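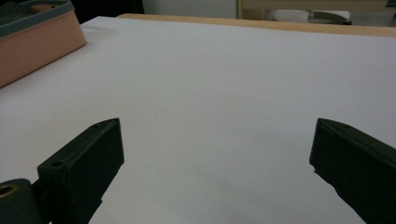

A white work surface with a wooden border along the far edge.

Preparing a Table for Document Flattening
Mundville Public Library, Local History Department

Residents who wish to donate rolled maps or letters are asked to flatten them before delivery. The following steps apply to paper in sound condition. Torn or brittle items should be brought in as they are.

1. Clear a table away from direct sunlight and wipe it with a dry cloth.
2. Cover the work area with a clean white sheet or board. Marks and stray fragments are easier to find against a pale surface.
3. Wash and dry your hands. Gloves are not required for paper.
4. Unroll the item slowly, face up, and place a smooth weight on each corner.
5. Lay clean blotting paper over the item, followed by a flat board. Leave it for 7 days at a room temperature near 68 degrees.
6. Transfer the item to an acid-free folder. Do not use tape, staples or paper clips.

Write the donor's name and the date of the item on the folder in pencil before placing the paper inside. Folders are available at the MacLeod Street desk during opening hours.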